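4 Geschirrpflege und Ordnung auf dem Arbeitstisch

4.1 Vor dem ersten Spülgang

Die Teile des Küchensets Pillik kommen angeblich »gebrauchsfertig« aus dem Karton. Verlassen Sie sich nicht darauf. Spülen Sie Teller, Schalen und Brett einmal von Hand, bevor Lebensmittel daraufkommen.

1. Legen Sie Schwamm und Bürste bereit. Der Hersteller empfiehlt dazu das Spülkonzentrat Ruladura. Ein gewöhnliches Handspülmittel hat in unserem Haus dasselbe geleistet.
2. Stellen Sie jeden Teller einzeln flach auf den Tisch und wischen Sie von der Mitte zum Rand. Im Stapel bleibt die Unterseite schmutzig, auch wenn der Prospekt etwas anderes behauptet.
3. Reinigen Sie das Schneidebrett mit der Bürste, immer in Faserrichtung.

Vorsicht: Holzbretter nicht einweichen und nicht in die Spülmaschine geben. Die Angabe »spülmaschinengeeignet« auf älteren Beipackzetteln gilt für Schalen und Teller.

4. Lassen Sie das Brett hochkant trocknen.

4.2 Tisch einteilen

Die Flaschen gehören auf eine Seite, das Geschirr, an dem gerade gearbeitet wird, auf die andere. Eine feste Ordnung für alle Küchen gibt es nicht – der Einrichtungsplan von Endance tut so, als gäbe es sie.

1. Flaschen mit Schraubverschluss ins Drahtgestell legen oder stellen. Deckel vorher fest zudrehen.
2. Einzelne Flaschen, die nicht ins Gestell passen, kommen auf ein Tablett.
3. Schalen nach hinten, Brett und Bürste ans andere Ende der Rückseite.
4. Teller und Schwamm bleiben vorn in Reichweite. 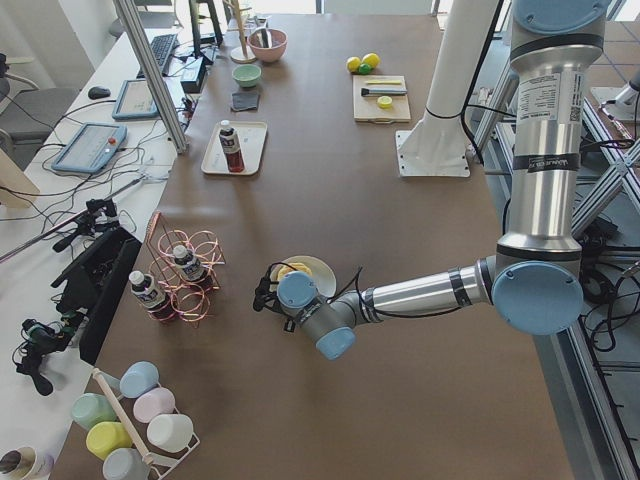

4.3 Drahtgestell prüfen

1. Setzen Sie das leere Gestell auf die Tischplatte und drücken Sie nacheinander auf beide Enden. Es darf nicht kippeln.
2. Legen Sie die erste Flasche ein und prüfen Sie erneut. Erst danach folgt die zweite.

Hinweis: Die zulässige Last beträgt laut Datenblatt 1.000 g je Fach. Wie dieser Wert gemessen wurde, steht dort nicht. Bleiben Sie deutlich darunter, vor allem bei Glasflaschen.

3. Verbogene Schlaufen nicht mit der Zange richten. Ersatz unter der Teilenummer 41 bestellen.

4.4 Nach 14 Tagen

Kontrollieren Sie den Schwamm. Riecht er, gehört er in den Müll. Auskochen hilft nach unserer Erfahrung wenig – Tia Wragg, die diese Anleitung gegengelesen hat, sieht das anders und kocht weiter.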